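Moving the label database off the old laptop

I have been putting this off since January. The household inventory lived in a single spreadsheet on a laptop with a failing hinge, and the spreadsheet had grown to 2526 rows. It opened in the time it takes to fill a kettle. Sorting by location usually worked. Sorting by location and then by date crashed it.

The data covers the pantry, the chest freezer, the garage shelves and the two closets upstairs. Each row has an item name, a location code, a quantity, a date in, a date out and a free text field I called "notes" and should have called "everything else". About a third of the useful information was in the notes column, in no fixed format. "Half used." "Lid cracked, see other." "Ask Puspita."

Puspita Menon is my sister-in-law and the other person with write access. She enters dates as month then day. I enter them as day then month, a habit left over from an old job. For any day past the twelfth you can tell which of us typed the row. For the rest you cannot, and the spreadsheet had no column for who made the entry. I found 160 rows where the date out came before the date in, and those were the easy ones to fix, as swapping one of the two dates usually made the pair sensible. The ones that were wrong but still plausible are still in there.

The new setup is SQLite on the small server that already runs the backups. There are three tables: items, locations and movements. An item gets a row when it first enters the house. Every change after that is a movement, with a timestamp and a user. Quantity is no longer stored anywhere. It is the sum of the movements, so if the count is wrong I can look at the history and see where it went wrong.

Location codes were the part I changed most. The old ones were things like G3L, meaning garage, third shelf, left. That held up until I moved the shelving. Now every bin, bag and box has its own code, and the container has a location. Moving a bin is one update instead of forty. Containers can sit inside other containers, and I cap the nesting at three levels in the insert script. 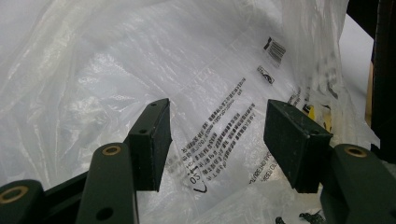
Inside one of the big white plastic bags.

Soft containers needed a rule of their own. A label stuck directly to a plastic bag peels at the corners once the bag is folded, and a code printed across a crease will not scan. I tried Postitz freezer labels first and they held in the freezer but let go on anything flexible. What I use now is a stiff tag on a loop of string through the handle, with the same code written on the back in marker. The type column in the locations table has a value for this, "soft", and the print script picks the tag layout when it sees it.

For printing I use a Vemetti thermal unit over USB. The driver wants a page size in dots and ignores anything it does not like without an error, so the first roll went to finding out which values it would accept. Codes are QR, error correction level M, with the human readable code underneath in a monospaced font. I started with Code 128 and dropped it when the narrow tags left no room for the quiet zone on both sides.

The import took three passes. The first failed on encoding, with curly quotes pasted in from a shopping list app. The second loaded every row but made separate items for "tomatoes, canned" and "canned tomatoes" and "tomatoes canned". I wrote a short script that lowercases the name, strips punctuation, sorts the words and groups on the result. That brought the list down to 1388 distinct items. I checked the groups by eye over two evenings. It had merged "chili beans" and "beans, chili", correctly, and had also merged "oil, lamp" with "lamp oil" in the kitchen section, where neither belonged.

Backups run at 3 a.m. using the .backup command and not a file copy. I keep 100 of them and the oldest gets deleted. The whole file is smaller than one photo from my phone.

Still to do: a form that Puspita can use from her phone with a date picker, so the format question goes away. Low stock warnings, probably just a view with a threshold column. And the upstairs closets, which have codes assigned but no tags printed, as the roll ran out halfway through the linen shelf.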